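June 9, 2023

Table layout, Mudville workroom. Entry by J. Fernandes; checked by P. Vergara.

The purpose of the session was to settle the arrangement of the display table before the Prodov order is assembled. The previous arrangement, recorded in January, was found to be too crowded at the front edge, and the coloured sheets could not be lifted without disturbing the plants.

The following was agreed.

1. The white table is to be used without a cloth. The cloth supplied by Husero is to be returned to the store.
2. The flat items are to be placed first. The pale yellow piece goes to the left and may be set at an angle. The black square goes beside it.
3. The light blue sheet is to be kept at the front, where it can be reached from a standing position.
4. The two potted plants are to be kept apart. The orange and yellow flowers stand near the black square; the purple flowers go towards the far end.
5. The white lattice piece stands on the right. It must not be laid flat, as the curve has marked under its own weight in storage.

The room sheet allows up to 400 mm between the lattice piece and the nearest plant. P. Vergara considers this excessive for a table of this size and has proposed 276 mm. The lower figure will be used until the matter is reviewed with Yu, and the room sheet will be amended if no objection is received.

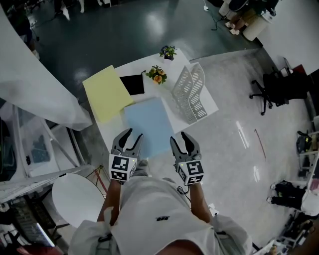
*Table arrangement as agreed: blue sheet at the front, lattice piece on the right.*

It was noted that the yellow piece tends to drift outwards when the others are moved. A faint pencil mark on the tabletop would be acceptable. Adhesive tape is not to be used.

Watering is to be carried out away from the table, and the pots wiped before they are put back. The coloured sheets are held under stock number 124; replacements should be requested in writing.

Outstanding: amended room sheet (J.F.); return of the cloth (P.V.); reply from Yu on spacing.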